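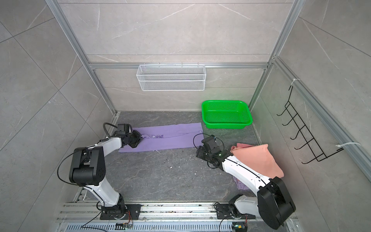 Guide for Local Groups > Section 2: Your Collection Page

Setting up your group's collection page

Hi, Nikau Prendergast here. I look after the sign-ups for the Pirihi Fund, and I've walked enough knitting circles and school clubs through this bit that I finally wrote it down. Have your group number handy (it's on your welcome letter, and mine is 1444 if you want to see what a finished page looks like).

1. Log in to Cumovik and choose Groups, then Add a page.

2. Type in your group number and press Find. Your town should pop up next to it. If you get somebody else's town, stop there and email me!

3. Pick what you're raising money for. You can choose up to 2 projects, and most groups go for the Nilten weavers' loan fund plus something closer to home.

4. Write your welcome message. Keep it short and friendly — Atieno Mussa's group in Stasik wrote one line about their bake sale and it did wonderfully.

5. Set your suggested gift. The box starts at $10, but you can change it to anything you like.

6. Add a second page manager under People. They'll get an email with a link, and they have 7 days to click it.

7. Press Preview, read it all through on your phone as well as your computer, and then press Publish.

Note: Cash from a coffee morning goes under Offline gifts, never through the donate button. I did it the wrong way round my first April and it took ages to untangle.

Caution: Once a gift has come in, you can't switch projects on that page. You'll need to close it and start a new one — donors gave to the project they saw, and we have to stick to that.

Receipts go out by themselves, so you can skip straight to Section 3 if you aren't mailing any letters.

Last updated 03/07/2018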